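Night Shift at Trullow

1. The wrist

In February the machine at Trullow stopped trusting its own hand. I came at two in the morning with my bag and sat beside it. The wrist camera gave me only grey – a grey like the harbour at Vasimstead before the boats go out.
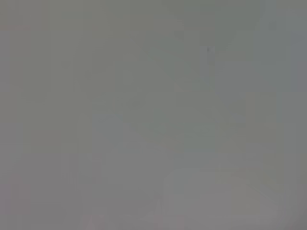 2. The setting

I turned the focus ring very slowly, 24 small clicks, and wrote each one in the Yule book, as my old teacher wanted. Then I asked for another view.

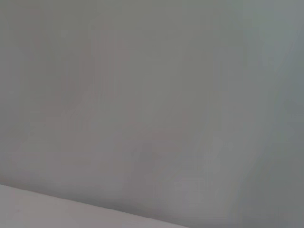
My tea was finished by then. I set the exposure to 800 and went back to the joint numbers. Joint five was wrong by 2 degrees, and I felt sorry for it, as one is sorry for a neighbour with a bad knee.

3. The table

When the correction was saved, I opened the head camera and looked for the colour of things.

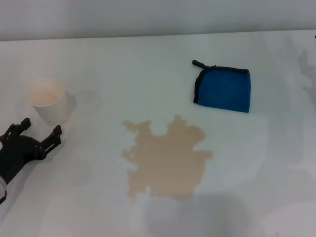

Trullow, before morning: the cup, the spill and the blue cloth.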